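Notes on counting visitors in a small town

August 6, 2020

I spent part of the spring trying to work out how many people visit Pilovbridge in a year. The town website gives one figure and the county brochure gives another. Neither states what was counted. I wanted a number I could compare from year to year, so I started with the sources that already exist and wrote down what each one measures.

## Room nights

The lodging tax return is the best record available. Every licensed property files one each month, with rooms available, rooms sold and gross receipts. Pilovbridge has 8 licensed properties and 245 rooms between them. The largest is the Halvorsen, with 34 rooms in the old building and the rest in the annex.

A room night is not a visitor. To get from one to the other you need the average party size and the average length of stay, and the return asks for neither. The county uses a party size of two for all properties in all months. That may be fair for a couple's weekend in the fall. It is too low for July, when the motels on the Gutton road fill with families, and too high for December, when many of the guests are contractors traveling alone.

Length of stay matters as much. If the same person stays four nights, the county method as printed counts that person four times. Ivar Ljungberg, who used to compile the brochure tables, confirmed this by email. He said the column was once headed "visitor nights" and the second word was dropped to save space.

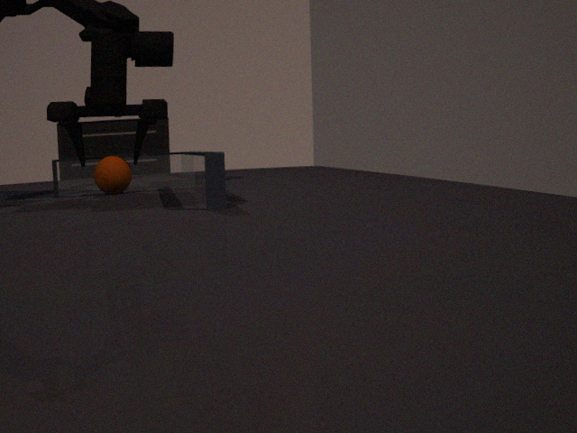 ## Day trips

Day visitors leave no tax record. The usual substitute is a traffic counter, and there is one on the bridge approach. It counts axles and divides by two. Trucks with trailers are therefore overcounted, and a resident driving to Gutton for groceries registers twice.

Parking receipts are cleaner. The riverside lot charges by the hour from May through September, and Alcides Rezende in the town office sent me the monthly totals. Residents park there free with a permit, so most of the paid sessions should belong to people from elsewhere. The gap is street parking, which is free and fills first.

## What I settled on

I now keep the two series apart. The first is room nights sold, straight from the tax return, with no conversion. The second is paid parking sessions, May through September only. I don't add them, as overnight guests also use the lot.

This gives no headline total. It does give two lines that mean the same thing each year, provided the rate and the hours at the lot stay put. The rate changed in 2017, so I start there.

This year's figures will be of little use for trend work. Several properties closed for part of the spring, and a closed property files a return with zero rooms available, which makes the occupancy rate look better than it was. I am dividing by licensed rooms for all months until that clears up.

Gebhard Hubmann has asked for the spreadsheet. I still need to fix the header rows on the parking tab before I send it.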